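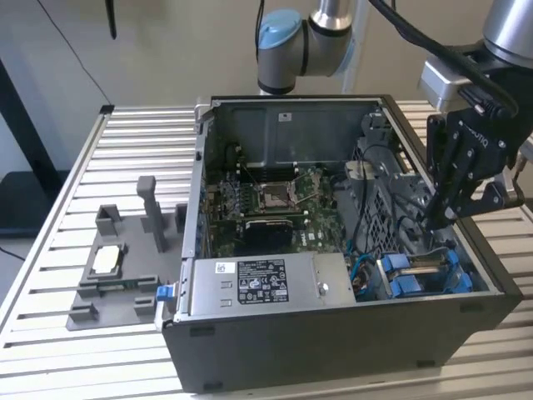

Changeover and Maintenance Coordinator, Loltum Holiday Houses

Employer: Trestska Lettings
Place of work: Loltum, with an office at Salura (upper village)
Hours: 40 per week, annualised
Contract: permanent, after a trial period ending in March
Reports to: Nadiia Hrytsenko, Operations

Background

Trestska Lettings lets self-catering houses and flats to skiers in winter and walkers in summer. The Loltum properties sleep between four and 12 people. Most have a sauna or a shared pool, and all are let with linen, towels and firewood included. Last year the Loltum office handled 2,706 changeovers.

Duties

Draw up the weekly changeover rota and issue it to cleaners before noon on the day preceding the first departure.
Inspect each property between departure and arrival using the standard checklist. Record meter readings, damage and missing items.
Keep the linen store stocked. The minimum holding is 960 bed sets; orders go to the laundry at Salura.
Carry out small repairs: tap washers, door closers, ski locker hinges, light fittings (lamps only), television and router resets.
Book contractors for gas, electrical, sauna heater and pool plant work, and check that the work has been done before signing it off.
Test pool and hot tub water and enter the results in the log.
Answer guest calls on the out-of-hours line one week in four.

Requirements

Full driving licence, valid for driving on snow-covered mountain roads with a company van.
Two years' work in holiday lettings, hotels or building maintenance.
Written and spoken English. A second language is useful and is not scored.
Able to lift and carry linen bags up outside stairs.
Comfortable with a booking calendar and a spreadsheet.

Pool water training is given in the first month and is paid at the normal rate.

Terms

Pay is by the hour and is stated in the application pack. Out-of-hours weeks carry a fixed supplement. A one-bedroom flat in the Sydorenko building is available at a reduced rent for the first winter; heating is included, parking is not. A relocation payment of up to 1,000 euros is made against receipts. Leave cannot be taken during the school holiday weeks listed in the pack.

How to apply

Ask for the application pack at the Loltum office or through the contact form. Return the completed form with the names of two referees by 5 Oct 2024. CVs sent without the form are not read. Interviews take place at Salura and include a practical inspection of one property, lasting one hour. Travel costs within the region are refunded.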